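Trusta Forum > Manipulation > Data and Training
Home | New posts | Members | Log in
Search this forum...

Does mixing homes beat more demos per home?

gridlock_ben
We finished the chopstick insertion runs on the Stinwood arm. Same policy, same training budget, 600 demos either way. Set A came from 3 homes. Set B came from 192 homes, so only 3 or 4 demos each. In a kitchen neither set had seen, B did clearly better. In a home from set A, A won by a little.

mpalsson
I don't buy the conclusion yet. More homes also means more people holding the grippers. You changed the operator and the room together.

gridlock_ben
Fair. We have operator IDs but didn't balance on them.

tornado_kit
We saw the same thing with Lozano on cup stacking. Balancing by operator made the gap smaller but it was still there.

mpalsson
Cups are forgiving. A chopstick is thin and the last bit of the motion depends on grip angle. My guess is that B just has more variety in how the stick is held, and the background has little to do with it. Did you try masking the background?

gridlock_ben
Only on B. It dropped a bit, less than I expected. Masked A is queued for next week.

wren_o
What do the wrist views look like? If the floor and walls take up most of the image, I'd expect the room to matter a lot.

gridlock_ben
They do take up a lot. Two views from one home, chopsticks and holder:

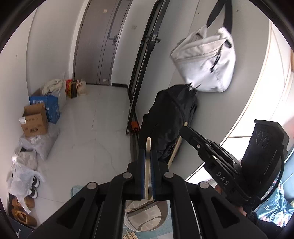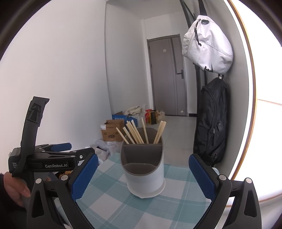 The loader resizes everything before training, so a thin stick ends up a few pixels wide. I tried a center crop in December and it hurt, probably from losing the fingers.

wren_o
Then I'd run masked A before arguing any further. If masked A catches up with masked B, it's the room.

mpalsson
Agreed on that. I'd still want one run with a single operator across many homes. Watar has a split like that, but the task is folding.

tornado_kit
Folding won't tell you much about insertion.

mpalsson
It would tell you about operators.

Contact us | Copyright Trusta Forum | Back to top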